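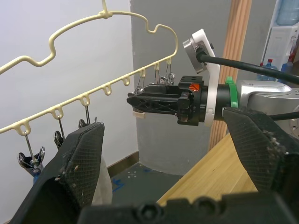 左臂腕部相机视角，对面是右臂的夹爪

站内搜索　请输入关键词　搜索　高级搜索

主题：教双臂夹袜子，到底该手把手拖着教，还是遥操作？

Tomás Neves　楼主
各位好，潜水很久了，第一次发主题，话可能有点多，大家多担待。我们在 Storkgate 这边做双臂晾袜子的任务，从二月份断断续续弄到现在。任务说起来简单：桌上的袜子一只一只拿起来，夹到衣架下面那排小夹子上。可是那个夹子真的太小了，袜口又软，稍微偏一点就从钳口旁边滑过去。
目前全部用主从遥操作采，一共攒了41条我自己看着还算满意的。同事 Joaquim 一直劝我改成拖动示教，说手扶着机械臂直接走一遍，手感好，动作也顺。我有点动摇，所以来问问大家，尤其是做过布料、衣物这类软东西的朋友。

袜子不成双　2楼
楼主好呀，看到这个题目特别亲切，我去年晾过毛巾（是机器人晾，我在旁边着急）。我投拖动示教一票。遥操作的时候手上没有力反馈，夹子捏到什么程度全靠眼睛猜，拖着教至少能感觉到碰没碰上。而且新人上手快，我们那边实习生吃过午饭学一会儿就能采了。

Prikis老张　3楼
不太同意楼上。单臂拖着教我也喜欢，双臂呢？一个人两只手各扶一条臂，谁来按夹爪？两个人一起扶，那就是四只手挤在衣架前面，相机里拍到的全是胳膊和袖子，训练完上机一看，画面里人没了，策略就懵了。我们吃过这个亏，500条数据重采，想起来还心疼。遥操作慢是慢，画面干净。

Tomás Neves　4楼
谢谢两位，都说到我心里去了。3楼讲的遮挡我之前真没往深处想。再放一个高处的视角，大家看看布局有没有问题。蓝环是左臂，绿环是右臂，我习惯让左臂管左边三个夹子，右臂管右边三个。 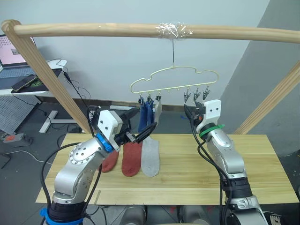 左侧三个夹子已夹着袜子，右侧三个还空着，桌上另有两红一灰

Casimiro　5楼
布局我觉得挺舒服的，两条臂都够得着。只提一点：衣架是靠一个钩子挂在横杆上的，这种挂法很容易转。右臂去碰夹子，左边的袜子多半也跟着晃，示教的人会下意识等它停，机器人就把“等”也学进去了。建议你每条开头让衣架的角度有点变化，别总摆得端端正正，等待的片段超过5秒就剪掉。钩子和木杆那里缠了透明胶带，不知道缠得紧不紧，钩子要是能沿着杆滑，也顺手看一下。

袜子不成双　6楼
等待那段我倒觉得别剪！等衣架停稳了再夹，本来就是人会做的事，我在家晾衣服也这样。剪掉以后动作接不上，前后两帧手臂位置差一点，衣架却突然换了个角度，学出来反而抖。

Casimiro　7楼
嗯，剪得生硬确实会有这个问题，我说得太绝对了。那就不剪，示教时尽量别发呆，哈哈。不过变化衣架角度这条我坚持。

Gralunley小渔　8楼
插一句，折中的办法也有：抓袜子、抬起来这一大段用遥操作，对夹子那几厘米把主手的缩放比例调小，手走得多，臂走得少，稳很多。没有力反馈就多看腕部相机，夹爪指面离夹子多远，腕部看得最清楚。还有，楼主左腕那张里指面花纹上粘了不少小毛絮，采之前拿胶带粘一粘吧，我们的指垫粘了毛以后抓薄布会打滑。

Tomás Neves　9楼
哎呀，毛絮这个惭愧，今天就清。缩放比例我一直用默认的，从来没动过，小渔你们调到多少？

Gralunley小渔　10楼
从一半开始试，嫌慢再往上加。每个人手不一样，我同事用得飞快的比例，我一用就晕。

Prikis老张　11楼
赞成小渔。另外换袜子颜色也别忘了，你桌上有红的有灰的，挺好，每条换换顺序，别让它记住“红的总在左边”。等你采到800条，回来告诉我们一声，我很想知道左右两边哪边更难学，我猜是右边。

Tomás Neves　12楼
一定回来报告！那我先接着用遥操作，把比例调小试一个星期。Joaquim 那边我也会让他拖着教几条，比一比他才服气。谢谢大家，晚上请自己喝杯热的。

打印本页　邮件转发给朋友
联系我们　|　版权所有 © 2020 Meireles 机器人论坛　|　返回顶部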